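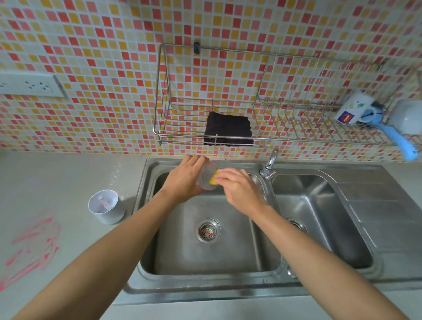

A machine that can weld a car door all night should be able to do the dishes, one visitor said in the parking lot, and why had it taken most of an afternoon to get through so few of them?

Fair complaint. Hold on to it, it will carry us through the whole chapter.

Chapter 10
The Open Day: Watching a Machine Do Housework

The visit was to Plistari, in July. A converted print shop, folding chairs, bad coffee. 229 people signed in at the door. Most came for the kitchen station, where an arm made by Groteck was set up at a sink to wash drinking cups. Prasenia wrote the control software. Boiko supplied the force sensors in the wrist — more on those in the next section.

What the audience saw first: waiting. The arm moves over the cup, stops, moves again. Long pause. A kid in the front row asked if it was broken. It was planning.

Then a grip, a lift, a slow wipe. Time limit per cup was 90 seconds. Some made it, plenty didn't. By closing the arm had tried 194 cups, and the staff wrote every one on a whiteboard, drops included. Good habit. Copy it for your own lab reports.

Now think about the same job done by hand. Left hand around the top and side of the cup, right hand pushing a yellow sponge against it. Two hands, two jobs, and neither works alone. Push harder with the sponge and the holding hand has to answer, right away, or the cup slides. And the cup is clear plastic, wet, shiny. Your eyes don't get much of an edge to go on. Your fingers fill in teh rest.

A lot to ask of one arm. At Plistari the cup sat in a rubber ring bolted to the bottom of the sink, so that the ring did the holding. Is that cheating? Argue it with a partner before you read on. The welding line has its clamps too, remember, and we don't usually complain about those.

Three terms to watch for:

Grip force — how hard the hand squeezes. Too little, it drops. Too much, a thin cup folds.

Compliance — how much the arm gives when something pushes back.

Occlusion — one thing hiding another from view. Happens all the time in washing, a hand covers exactly the spot you want to check.

We'll take them in that order. Compliance gets the most pages becuase it gives students the most trouble.

Before you start

Wash one plastic cup. Slowly. Write down each time either hand changes what it is doing. Then do it again with your eyes shut and compare the two lists. Bring both to class, you'll need them for Section 2.

Filed under: Robots at Home / Field Visits
10 shares
Contact the editors | Back to top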